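Manipulation Software Engineer – Planning and Control

Prultska, Detgate office
Full time, on site. Reports to the head of software.

Prultska writes the software that lets robot arms handle ordinary kitchenware. Our current project, Hurkik, covers cups, plates and bowls around a dish rack. The team is 6 engineers, and this is a new position. 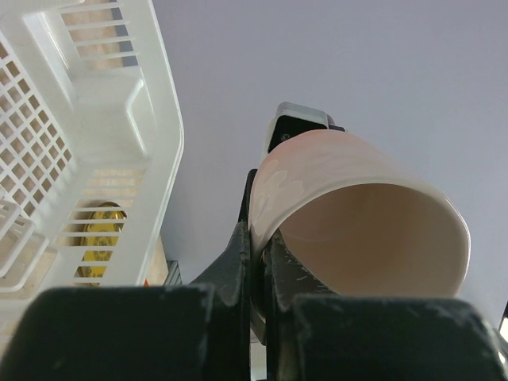
You will own the grasp planner and the controller interface beneath it. The planner takes pose estimates from the wrist cameras and sends targets to the arm at 100 Hz. Most of our open bugs are in the handoff between the two – stale poses, late replans and grasp targets too close to a rim.

What you will work on:
Grasp selection for thin-walled and glazed items
Collision checking against racks with slats and prongs
Replay and logging tools for failed runs
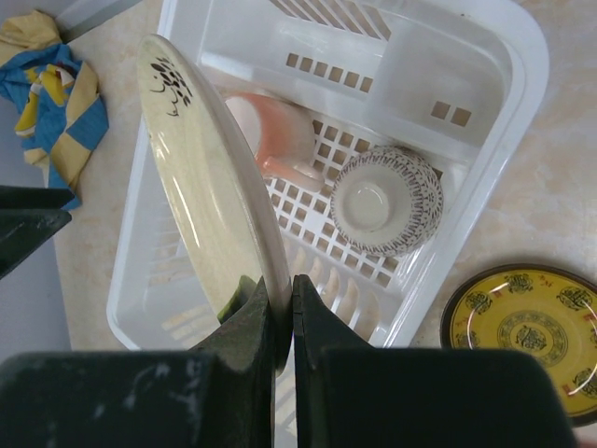
Gripper holding a cream plate by the rim over the dish drainer.

What we need:
Solid C++ and working Python
Experience with motion planning on real arms
Comfort reading someone else's control code

Experience with camera calibration is useful but not required. A degree is not required either.
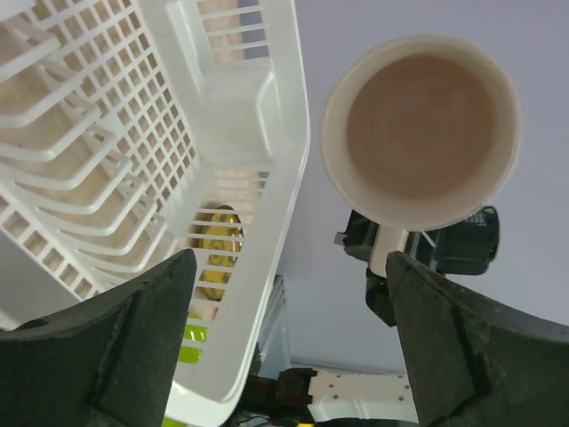 Wrist camera view of a white mug, with the rack at left.

The contract is for 32 hours a week, with a trial period of 6 months. We can start someone as early as August.

To apply, send a resume and a link to code you wrote to the Prultska hiring desk, with "Hurkik planner" in the subject line. No agencies, please.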